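The Bench at Nendance, Before and During

Welcome to the gallery page, such as it is. We have one picture up so far and a great deal to say around it, which will surprise no one who has had coffee with us. The rest of the gallery is being assembled at the speed we do everything else.

Some background for anyone who wandered in from a search engine looking for something useful. Nendance is a back room on the ground floor of the old Van Acker building. It has a radiator, a gray floor, and a door that needs a shoulder. We took it over in September with a plan to turn it into a proper workroom. The plan fit on one sheet of paper and had an arrow on it. I have lost the sheet, but I remember the arrow very clearly.

The Van Acker building was a bedding warehouse once, and the stairs still have a sign asking you to carry mattresses on end. We have carried no mattresses. We have carried one bench top up those stairs by mistake and then back down, and it was on end both times, so I like to think the sign is satisfied.

The room came to 31 square meters on the lease and a good deal less once we had put things in it. The first month went into the walls. The second went into talking about pegboard. There is a school of thought that says you should lay everything out on the floor, trace around it, and give each tool its own spot with a painted outline. We belong to the other school, where you put the panel up, clamp something to it, and go home feeling organized.

We did price outlines. Pravico sells a kit with 40 vinyl tool shapes in it, and I spent an entire evening failing to match any of them to a tool I own. The wrench shapes are all of much nicer wrenches.

The bench itself has a white top, chosen by a vote of people who have never cleaned a white top. It shows everything. It shows pencil, it shows glue, it shows where a mug stood while its owner explained that mugs shouldn't go on the bench. On the plus side, if you drop a small screw on it you have an excellent chance of seeing it roll off.

Then there's the cutting board, which was supposed to be a kitchen thing and stay a kitchen thing. It moved in to protect the bench and has been promoted several times since. It is now the nicest surface in the room, and we treat it accordingly, meaning that everything gets put on it.
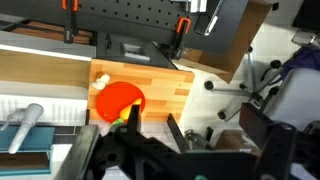
The cutting board at work, with the red-orange plate in residence and the orange-handled clamps keeping an eye on things from the pegboard.

The plate gets comments. It's a cheerful plate, and on a board in those honey tones it looks like somebody is about to serve lunch in a hardware store. I'm in favor of it. A room with this much gray in it needs one item that is trying.

The clamps are a longer story. We own more of them than we have things to clamp, a condition I'm told is normal and incurable. They live on the panel because the drawer they used to live in was a Cokus, and the Cokus drawer opens beautifully, once. After that it has to be talked to. The clamps came out of it for a job, the drawer shut behind them, and that was the end of the arrangement.

The teal storage box over on the left side is where things go when a visitor is expected. I won't list the contents. I'll say that it was bought for cables, that it was labeled for cables, and that the cables are somewhere else.

A word on the radiator, as two readers have written in about keeping a bench near one. Yes, we know. We measured, we moved the bench, we measured again, and we moved it back so the door would open. The heating in the Van Acker building has two settings, off and August, and the wood seems to have made its peace with both.

The chair rolls. On this floor it rolls without being asked, always toward the door, and I've stopped taking it personally.

Total spent on the room to date is 1066, of which 50 went on hooks for the pegboard. You will have noticed how keen we are on clamps. The hooks are very good hooks and I expect to find them by spring.

Next up for this page: the shelf, if it stays up long enough to be photographed, and the inside of the cabinet, if we can agree on which of us is going to open it.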